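Jan 27, 2021 | By the Beauty Desk
Filed under: Beauty > Hair & Skin at Home

I started making my own hair masks in May, mostly out of spite. My favorite jar from Flelteo had crept up to $17, and I go through one faster than I'd like to admit (long hair, dry ends, you know the story). So I bought a tub of plain shea butter, a bottle of argan oil and a kitchen scale, and off I went!

My first batch was a greasy disaster. I used way too much oil and spent two days with my hair in a bun.
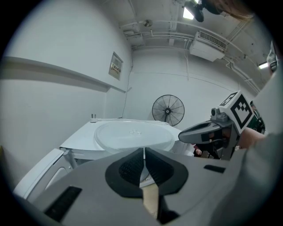 The second one was so much better. I cut the oil down to 8 grams, swapped in a spoonful of Sustance conditioner as the base, and whipped it all with a fork until it looked like frosting. It smelled like nothing, and I kind of loved that. If you want scent, go easy, two drops of lavender is plenty.

I leave mine on under an old Tanner shower cap while I answer email, then rinse with cool water and a tiny bit of shampoo at the roots. My ends feel softer already, and the frizz over my ears has calmed down a lot.

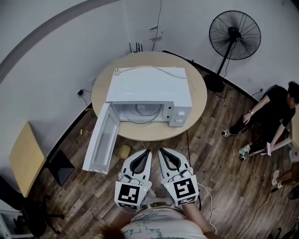
A white microwave with its door open on a round wooden table.

Next I want to try the Brutholm clay on my scalp. A reader wrote in to say she mixes hers with aloe, and I'm dying to know if it rinses out easily!

Last updated: 2021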